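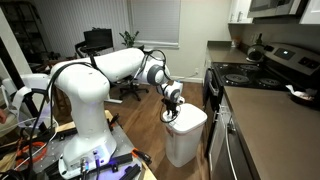

Quitten, Korn und ein viel zu großer Glasballon

Karfreitag, 19. April 2019, Geschäfte zu, draußen Sonne, und ich sitz am Küchentisch und filtriere Likör. Eigentlich wollte ich das im Dezember schon erledigt haben. Naja.

Kurz zur Vorgeschichte, weil letztes Mal welche gefragt haben: Der Quittenlikör steht seit dem Herbst. Quitten aus Gondau, vom Straßenverkauf, Kiste vor dem Hoftor, Geld in die Dose. Sehr flaumige Dinger, sehr hart, ein paar mit braunen Stellen. Flaum abreiben mit einem groben Tuch, das dauert. Dann raspeln, und zwar mit Schale, Kerngehäuse raus. Meine Handgelenke haben zwei Tage gemeckert.

Angesetzt mit Doppelkorn, 38 Prozent. Der von Gravik, steht bei uns im Getränkemarkt ganz unten. Kein Luxus, aber sauber, brennt nicht in der Nase. Mit Wodka hab ichs früher auch gemacht, geht genauso, schmeckt mir aber zu leer. Korn bringt so etwas Brotiges mit. Passt zur Quitte, finde ich. Wer das nicht mag, nimmt Wodka, fertig.

Was diesmal reinkam:

3.000 g Quitten, geputzt und geraspelt
3 Liter Doppelkorn
200 g Kandis, der braune
zwei Stangen Zimt
eine halbe Vanilleschote (die andere Hälfte war weg, keine Ahnung wohin)
Schale von einer Biozitrone, ohne das Weiße

Kein Sternanis! Hatte ich vorletztes Jahr drin, einen einzigen Stern, und das ganze Zeug hat nach Hustenbonbon geschmeckt. Eine Flasche davon steht noch im Keller. Will keiner.

Der Ballon ist von Somholm, gebraucht gekauft, viel zu groß für meine Mengen. Sieht gut aus, läßt sich aber elend reinigen. Oben eng, unten weit. Die Quittenraspel sind zum Schluß nur noch mit dem Stiel vom Kochlöffel rausgegangen, halbe Stunde Gestocher. Nächstes Mal nehm ich wieder Bügelgläser. Schreib ich jedes Jahr, ich weiß.

Gestanden hat das Ganze acht Wochen am Fenster und dann dunkel. Dann vergessen. Dann Weihnachten, dann Erkältung, dann keine Lust. Farbe jetzt: ziemlich dunkles Bernstein, viel dunkler als letztes Jahr. Kann am Kandis liegen oder daran, daß die Raspel so lange drin waren. Bitter ist er zum Glück kaum, ein bisschen herb hinten raus, das mag ich ja.

Filtrieren also. Erst durchs grobe Sieb, dann durchs Passiertuch, dann Kaffeefilter. Und der Kaffeefilter ist das Elend. Quitte hat so viel Pektin, das macht nach drei Schöpfkellen alles dicht. Tropf. Tropf. Nix mehr. Neuer Filter. Ich bin jetzt beim siebten oder achten und hab noch nicht mal die Hälfte durch.
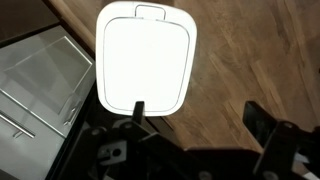 Muss man Quittenlikör überhaupt so fein filtrieren?
Nötig ist es nicht, der trübe Likör schmeckt genauso gut, er setzt nur in der Flasche einen Bodensatz ab, den man vor dem Einschenken aufschüttelt oder einfach unten läßt.

Ich machs trotzdem. Verschenken tu ich nämlich die Hälfte, und bei trüb gucken die Leute immer so komisch. Tipp, den ich selber zu spät hatte: erst mal ein, zwei Tage in den Kühlschrank stellen und absetzen lassen, dann das Klare oben mit einem Schlauch abziehen. Nur der Rest muß dann durch den Filter. Hätte mir heute den Vormittag gerettet. Steht jetzt auf dem Zettel für den Herbst, der Zettel klebt am Ballon.

Süße kommt bei mir erst nach dem Filtrieren. Der Kandis vom Anfang reicht nicht, soll er auch nicht. Zuckersirup kochen, eins zu eins, ganz abkühlen lassen und dann schlückchenweise dazu, zwischendurch probieren. Nicht zu oft probieren. Ist halt Korn.

Noch was zu den Flaschen: ich hatte bei Figueiredo welche bestellt, schlanke mit Korken, kleine Größe. Hübsch. Zwei Korken sitzen allerdings so locker, dass ich die Flaschen lieber nicht hinlege. Die kriegen Wachs obendrauf oder werden als erste getrunken. Wahrscheinlich zweiteres.

Die ausgelaugten Raspel hab ich übrigens aufgehoben. Mit etwas Zucker kurz aufkochen, dann über Vanileeis, ist ganz ordentlich. Nix für Kinder, der Alkohol kocht sich da nicht komplett raus. Letztes Jahr hab ich sie in einen Rührkuchen getan, der ist in der Mitte klitschig geblieben, würd ich also lassen. Oder weniger nehmen.

Nach dem Abfüllen soll er nochmal ruhen, vier Wochen mindestens. Frisch gesüßt schmeckt er immer ein bisschen auseinander, erst Zucker, dann Schnaps, dann irgendwann Quitte. Das gibt sich. Probierbericht dann im Sommer, wenn ich dran denke.

So, Filter ist schon wieder dicht. Bin weg. Als nächstes kommt hier der Schlehenansatz dran, der steht auch noch rum, und zu dem hab ich mir leider gar nichts aufgeschrieben.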